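1/ We've had an arm on the practice table in the training kitchen at Granden since May. People keep asking me what it has changed for the staff, so a short thread. I run the kitchen side, not the tech side.

2/ Background. Granden does day meals for 43 people. Clearing and resetting tables is the dullest part of the shift and the part that gives people sore backs. Bickerstaff, who own the building, offered to pay for a trial.

3/ First change: the rota. Two of our assistants now spend 22 minutes of each shift at the practice table, moving the arm through a job by hand until it can do it alone. They asked for this to be written into their job descriptions. It was, with a small pay rise.

4/ Second change: how we lay things out. Wendeo, who set the arm up, wanted every plate in the same spot every time. Our staff said no table in a real dining room looks like that. They won the argument and we now mix things up between goes.

5/ Third change: arguments about words. "Clear the table" meant four different things to four people. We had to agree what goes in a bowl, what goes on a plate and what gets left alone. New starters get the same list now and it helps them too.

6/ The practice table, play food and all. The ketchup is on its side on the pink plate, the arm is over by the green one.
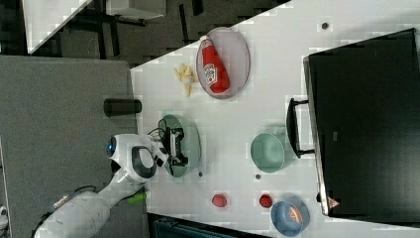
7/ What hasn't changed: hours. Nobody has lost any. I asked for that in writing before the trial and would tell anyone else to do the same.

8/ What I'm less sure of: the evening shift. They get less time with it and feel it's being done to them. We're moving some sessions to 19:00 to see if that's any better.

9/ Mullix are doing something similar with their laundry team. If you work there, I'd like to compare notes - replies are open.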